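27 de enero, lunes

Día de poca chicha en la oficina, así que a las cinco cogí el autobús y me planté en Gesar a ver a Bence, que llevaba desde antes de Navidad diciéndome que pasara. Llovía a mares y el paraguas azul ha muerto definitivamente (descanse en paz en la papelera de la parada).

Bence Lakatos sigue igual: habla deprisa, come galletas de pie y se enfada si le preguntas cuándo tendremos un robot que planche. Yo se lo pregunté nada más entrar, claro. Me contestó que planchar ni en broma, que ahora están con el montaje, que es lo que él llama «el trabajo del domingo por la tarde»: tubos blancos, codos, una tela y a ver cómo lo pones todo de pie. Y yo pensé inmediatamente en el cesto de Kerslake que compré en mayo, que tenía 17 piezas y unas instrucciones que parecían escritas por alguien que me odiaba. Lo dejé a medias tres noches seguidas. La cuarta lo terminó mi hermana en un rato, mientras veía la tele, y todavía me lo recuerda.

Me quedé mirando casi dos horas, con el abrigo puesto, y ni me enteré. Bence me ha pasado unas fotos esta noche y las pego en el cuaderno:

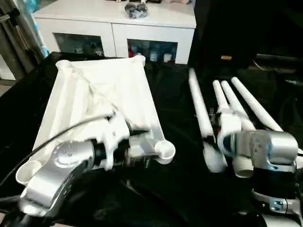

Tubos y tela, lo de aquella tarde.
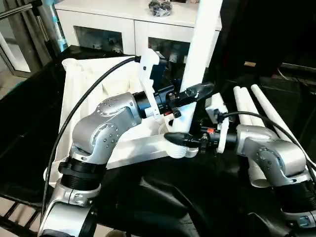
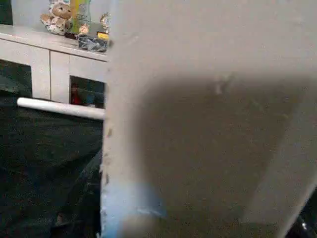
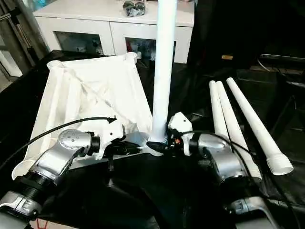

En fin, que volví a casa dándole vueltas. ¿Pueden ya las máquinas hacer las cosas de casa? Bence dice que sí y que no, según el día que lo pilles. Hoy tocaba que no. Me explicó que lo difícil es la tela, porque un tubo es un tubo y está donde lo dejaste, pero un trapo cambia de forma cada vez que lo tocas, y lo que ayer era una esquina hoy es un bulto. Eso lo entiendo perfectamente, a mí me pasa con las sábanas bajeras. También me dijo que llevan 273 intentos apuntados y que no me iba a decir cuántos habían salido bien ni aunque le invitara a cenar. No le invité a cenar.

Lo que más me llamó la atención fue la paciencia. Yo a la segunda vez que no encaja un tubo ya estoy dándole golpes con la palma de la mano – y así se me rajó un codo del dichoso cesto. Los brazos no se cabrean. Me dio un poco de envidia, la verdad, aunque también me ponía nerviosa verlos, me entraban unas ganas tremendas de meter la mano y acabarlo yo. Bence me vio la cara y me dijo que le pasa a todo el mundo, que su madre vino un día y hubo que sujetarla.

Luego salió el tema de los de Batetti, que según él prometen un cacharro para doblar ropa por unos 2000 euros. Bence no se lo cree y yo tampoco mucho, pero si doblara solo las toallas ya me lo pensaba. ¡Solo las toallas! El aspirador redondo que tengo, el Gukley, me costó 584 y se pasa la vida encallado en la alfombra del pasillo, pitando como un pollito. Lo rescato una vez al día. Mi madre dice que es como tener un perro tonto, y aun así, cuando estuvo estropeado, lo eché de menos y acabé barriendo de muy mal humor.

Creo que lo que yo querría es una máquina para las tareas que empiezo y no termino: subir el bajo de las cortinas, el cajón que no cierra, la lámpara del dormitorio que sigue en la caja. Se lo dije a Bence y se rio y me contestó que eso no es un robot, que eso es un marido, y que tampoco funciona.

He cenado una tortilla y media naranja. Mañana tengo que llamar al dentista sin falta y devolverle a Bence el fiambrera que me prestó en verano, que hoy se me ha vuelto a olvidar encima de la nevera.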